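The simulator never bled

By Sylvie Grewal
May 25, 2025
Print | E-mail this article
4 comments | 90 shares

In September a robot arm at the Clidusow kitchen closed on the hand of a woman who was reaching for a tomato. She had bruises and one broken finger. The company, Gagnon, said that the software had passed 900 trials without a fault. I believe them, and this is what worries me.

All these trials were made in simulation. The task is simple to say: take the tomato, put it in the bowl. In the computer there is a table, the vegetable, the steel bowl and the gripper, and no person ever comes near.

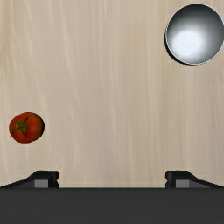
Rosario Marras wrote to me that I am unfair, that a simulator is cheap and hurts no one, and that without it the first mistakes would be made on real fingers. I agree with the first half. But the hand was never in the test, so the arm could not fail the test because of a hand.

Gagnon has now added 300 trials with a moving obstacle. It is a grey cylinder. I have asked why not something with the shape of a hand, and I was told it is planned — no date was given.

My opinion is that a number of passed trials should not be printed in a safety report unless the report also says, on the same page, what was missing from them. The woman in Clidusow had read the number. It was on a poster beside the door.

Print | E-mail this article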